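Set-up guide, part 2 – gel lamp and first full set. Wed 15 January, A. Grewal

Read part 1 first if you haven't unboxed the Tristholm lamp yet. This bit covers lamp set-up, prep, base, color, top coat. Removal is in part 3.

## Before you plug in

- Lamp, adapter, tray. Tray is magnetic, clicks in underneath.
- Aigner base coat, one color, Aigner top coat.
- Lint-free wipes. Not cotton balls, they shed.
- Cleanser or plain rubbing alcohol.
- Buffer, cuticle pusher, file.

**Caution:** If you've ever had itching or a rash from gel, stop and talk to a doctor before using any of it. Same if it starts halfway through a set. Take it off, don't "see how it goes".

## Lamp set-up

1. Put the lamp on a flat surface away from a sunny window. Daylight cures gel. Slowly, but it'll thicken an open bottle.
2. Push the adapter all the way in. There's a second click. Half in looks the same and the lamp cuts out mid cure.
3. Hold the power button till the display lights up.
4. Tap the timer button to pick a setting. 30 or 60. The one marked L is low heat and runs longer – use that for the top coat if your nails are thin.
5. Slide a hand in to test the sensor. Light comes on by itself. Doesn't? Wipe the sensor strip at the back, polish fingerprints block it.

**Note:** Early Tristholm lamps have no sensor. Model number ends in 549. On those press the button each time.

**Caution:** Don't stare into the light. Fingerless gloves or sunscreen on the hands if you do this often.

## Prep

Most lifting comes from here. Don't skip.

1. Old polish off. All of it.
2. Push cuticles back, gently, and get the thin dead skin off the nail plate. Gel won't stick to skin.
3. File to shape. One direction.
4. Buff lightly, only enough to take the shine off. If it feels hot your pressing too hard.
5. Wipe each nail with alcohol. After that don't touch the nails, your hair, your face, the dog.

**Note:** Hand cream the same day is fine, but BEFORE prep and washed off properly. Oil under the base coat means peeling by the weekend.

## Base and color

1. Roll the bottle between your palms. Shaking makes bubbles.
2. Base coat, very thin. Run the brush along the free edge too, this is called capping.
3. Cure 60 seconds.
4. Leave the sticky layer alone. It's supposed to be sticky, color grabs on to it.
5. First coat of color. Will look streaky. Leave it.
6. Cure 60 seconds.
7. Second coat, cure again. Dark shades and the Sakari whites might need 3.

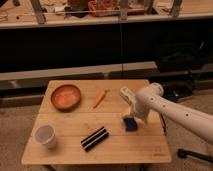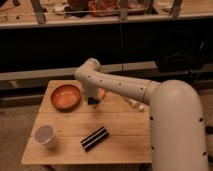 **Can I do the thumb at the same time as the other fingers?**

Do the four fingers first, cure them, then do both thumbs together. Thumbs tilt sideways in the lamp, so the gel slides to one side and the far edge stays soft.

## Top coat and finish

1. Top coat slightly thicker than the color. Cap the edge again.
2. Cure 60 seconds, or use L.
3. Heat spike? Pull your hand out, count to ten, put it back. Thinner coats next time.
4. Wait 2 minutes before wiping. Wiping early dulls the shine.
5. Wipe with cleanser, fresh wipe for every few nails.
6. Cuticle oil. Now it's ok.

**Caution:** Gel on the skin has to come off before you cure. Wooden stick, a bit of alcohol, go round the edge. Cured gel on skin lifts the whole nail and it's how a lot of people end up with an allergy.

## If something went wrong

- **Wrinkled color** – coat too thick. Surface cured, underneath didn't. Take that nail off and redo.
- **Bubbles** – bottle was shaken, or the brush went over the same spot too often.
- **Chips at the tip** – edge not capped.
- **Dull top** – wiped too soon, or the wipe had color on it.
- **Still tacky after wiping** – lamp too weak or hand too far forward. Fingertips should reach the line marked on the tray.
- **Color shrinks back from the edge** – nail was oily. Alcohol again, then recoat and cure right away. Two nails at a time helps.

**Note:** Kirnham polishes are made for a different type of lamp and dont cure reliably in this one. They can feel hard on top and be soft underneath. Keep to Aigner or Sakari.

## Putting it away

1. Wipe bottle necks before closing. Dried gel in the thread and you'll need pliers.
2. Unplug the lamp, let it cool, slide the tray out and wipe it with alcohol.
3. Bottles upright, in a drawer, lids tight.
4. Check the lamp after 6 months. If cures are taking longer than they used to, replace it.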